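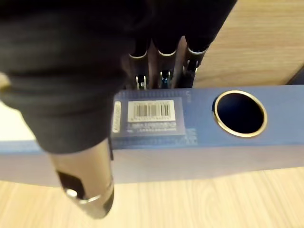
Khadija Benjelloun, reading the first draft of this report, objected that a carton does not fail in the way the draft claimed. It does not give out all at once, she wrote in the margin. The corners carry the load, the panels bow early, and by the time the top crushes the box has been useless for a while. The draft was rewritten around that remark.

Stacking Strength of Small Paperboard Cartons After Storage in Humid Air
Packaging Materials, second-year project
Isamu Sakamoto and Hortensia Mansilla
December 2025

1. Background

Paperboard cartons are sold and stored in stacks. The bottom carton carries the weight of everything above it, often for weeks. Board takes up moisture from the air, and moist board is weaker. Handbooks give correction factors for corrugated shipping boxes, but we found little on small folding cartons made of solid board, the kind used for tea, soap and office supplies.

The question came from Sheila Marsden at Rivadeneira, a small packer that stores finished goods in an unheated warehouse. Cartons at the base of the pallets were arriving with bowed side panels. The contents were undamaged, but shops were sending them back.

2. Materials

Two grades of board were compared. Skastia is a virgin fiber board with a coated outer face. Clekesero is a recycled board of the same nominal thickness with a gray inner ply. Both were cut and creased on the same die and glued by hand along the side seam. Cartons with a visible glue fault were discarded before conditioning. All cartons were tested empty, so that the contents would not support the panels.

3. Method

Cartons were conditioned in the cabinet in the materials lab, one batch in dry air and one in humid air, until their weight stopped changing. Each carton was then moved to the compression tester and loaded between flat plates at a constant rate. We recorded two values: the load at which a side panel first bowed by 2 mm, measured with a dial gauge at the panel center, and the peak load.

The first set of readings had to be thrown out. The upper plate was slightly tilted and one corner was taking load before the others. Napaporn Noiphan shimmed the plate and we repeated the set.

Cartons began to dry as soon as they left the cabinet. We kept them in sealed bags until loading — this helped, but the bag had to be opened to fit the gauge, and some moisture was lost in that step.

4. Results

In dry air the Skastia cartons reached a mean peak load of 300 N. In humid air the mean fell to 157 N. The Clekesero cartons were weaker in both conditions, and in humid air their mean peak was 100 N.

Panel bowing came well before peak load in every test. The gap between the two values was wider for the humid batches. Failure began at the corners next to the glued seam in most of the Clekesero cartons. In the Skastia cartons there was no preferred corner.

5. Discussion

Peak load is the figure suppliers quote, and it is a poor guide to the complaint Rivadeneira raised. A shop rejects a carton when the panel is bowed, long before it crushes. For this purpose the bowing load should set the stack height.

Our tests were short. A carton on a pallet is loaded for weeks, and board creeps under constant load, so the real limits will be lower than ours. We had planned a creep test on a rack borrowed from Jiron, but the rack arrived too late in the term to be used.

The seam failures in Clekesero may come from our hand gluing. A machine-glued batch would settle this.

6. Further work

Repeat the humid tests with filled cartons. Run the creep test with dead weights inside the cabinet. Measure moisture content directly, by oven drying a strip cut from each carton immediately after the test.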